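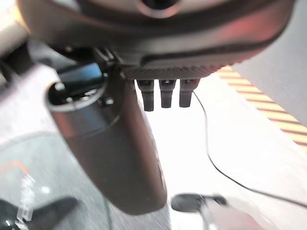
# Lovirier Manipulation Group, method meeting

**Site:** Prerkville, with the Kazemi office on the call
**Time:** Friday, 9:30 a.m.
**Chair and minutes:** Amirhossein Soltani
**Present:** method, controls, labeling, hardware, Kazemi (evaluation)
**Apologies:** software infrastructure (comments sent in writing and read out under item 4)

## 1. Previous minutes

Accepted with one correction. The entry on gripper force limits should read "limit on commanded current." The group does not measure force at the fingers and the earlier wording suggested that it did.

The open action on the Fetero log format is carried over to item 4.

## 2. Segmenting demonstrations by contact

Soltani presented the comparison between the two ways of cutting a teleoperated demonstration into training segments.

Method A is the one used until now. The operator presses a pedal when a phase ends (approach, grasp, transfer, release) and the log is cut at the pedal timestamp.

Method B ignores the pedal. It cuts where the gripper motor current departs from its running baseline and the commanded finger position stops matching the measured one. Both conditions have to hold. A cut is dropped if the arm is moving faster than the approach limit, to remove false cuts from acceleration.

The same recordings were used for both methods. The set began with over 500 demonstrations. After removal of runs with missing current data or a gap in the wrist camera stream, 473 were left, and every result discussed below refers to those. No run was removed on the basis of whether the task succeeded.

Results as presented:

- Policies trained on Method B segments completed the insertion task more often than policies trained on Method A segments. The difference was present for all training seeds.
- On pick and place there was no difference that the group is prepared to report.
- On the cloth task Method B was worse. Current rises too slowly when the fingers close on soft material, and the cut lands well after contact.
- Pedal presses tend to come late, and the delay varies by operator. Method B removes most of this variation on rigid objects.

Controls asked whether the insertion gain comes from better cut placement or only from having more consistent segment lengths. Soltani said the present data cannot separate these. Labeling proposed a control condition in which the pedal cuts are shifted by a fixed delay per operator, estimated on a held-out part of the set. If that condition matches Method B, the current signal is not needed for insertion. Agreed that this must be run before any claim about contact is written down.

Kazemi asked that the cloth result stay in the main table of the report. Agreed. It will not be moved to an appendix.

## 3. Threshold selection

Method B has one threshold that matters, the size of the current departure. It was set by hand on a small number of recordings and then left alone. Hardware objected that the recordings used for setting it are also in the evaluation set. Soltani confirmed this. The overlap is small but should not be there.

Decision: the recordings used for threshold setting are excluded from all further evaluation, and the tables are regenerated. The count quoted in item 2 will go down and the report has to give the new one.

Hardware also noted that baseline current drifts as the gripper warms up. The running baseline follows this if the window is short enough, but a short window begins to absorb slow contacts, and that may be part of the cloth problem. Two options were discussed:

1. Keep the running window and freeze it whenever the fingers are commanded to close.
2. Record a no-load close and open at the start of each session and subtract it.

Controls preferred the first option. It needs no change to the recording procedure and can be applied to existing logs. Hardware preferred the second, on the grounds that friction in the finger drive changes between sessions and the first option does not see this. The first will be tried on existing data. The no-load cycle will be added to the session start anyway, so that the data are available if wanted.

## 4. Log format and time alignment

Written comment from software infrastructure, read out by the chair:

"Fetero stamps motor current on the controller clock and camera images on the host clock. The offset is estimated once when the session opens. For long sessions this is not good enough. Format 2 writes the offset with every block and the reader interpolates. Old logs can be converted but the interpolation will be a straight line between the session start and end estimates."

Labeling asked how large the misalignment can be in old logs. No one present had a figure. Controls pointed out that a drift of a few camera frames would be enough to move the cut to the wrong side of contact in the insertion data, in which case the reported difference between methods could be too small or too large.

Decision: measure the drift before regenerating the tables under item 3. Use sessions that have an estimate at both ends. If the drift exceeds one camera frame at the end of a session, the affected recordings are flagged in the report and results are given with and without them.

New recordings go to format 2 from the next session on. Mixed sets are allowed for training but not for evaluation.

## 5. Wrist camera as a cross-check

Labeling has marked contact by eye on a sample of wrist camera sequences, without access to the current trace or the pedal times. Agreement with Method B is good for rigid objects. For cloth the annotators disagree with each other, and the sample cannot serve as ground truth there.

Kazemi asked how annotators treat sequences where the finger hides the contact point. At present they mark the first image in which the object moves. This is a different event from contact and will bias the marks late. Agreed to add a separate label, "contact not visible," and to leave such sequences out of the timing comparison. The proportion left out is to be reported by task.

A proposal to train a visual contact detector from these labels was deferred. The chair considers the sample too small and the label definition not yet settled.

## 6. Evaluation at Kazemi

Kazemi can run the insertion task on its own cell in August. The same arm type is installed, with a different fixture. Conditions to be sent: pedal cuts, shifted pedal cuts, and Method B with the frozen baseline. Evaluators will receive the policies under neutral labels and will not be told which is which until scoring is complete.

The failure criteria need rewriting. "Part not seated" was applied differently at the two sites in the last round. Kazemi will supply a go/no-go gauge and a short scoring sheet, and Prerkville will rescore its stored runs where the final position was logged.

## 7. Actions

| Item | Action | Owner |
|---|---|---|
| 2 | Run shifted-pedal control condition | Soltani |
| 3 | Exclude threshold recordings, regenerate tables after drift check | Soltani |
| 3 | Frozen baseline on existing logs | Controls |
| 3 | Add no-load cycle to session start | Hardware |
| 4 | Measure clock drift in old sessions | Software infrastructure |
| 5 | Add "contact not visible" label, revise guide | Labeling |
| 6 | Gauge and scoring sheet | Kazemi |

## 8. Other business

Hardware asked that the finger mounting be checked before each session and the result entered in the log header. Agreed, no owner needed beyond the session operator.

Meeting closed at 11. The next one will be called when the drift measurement is available.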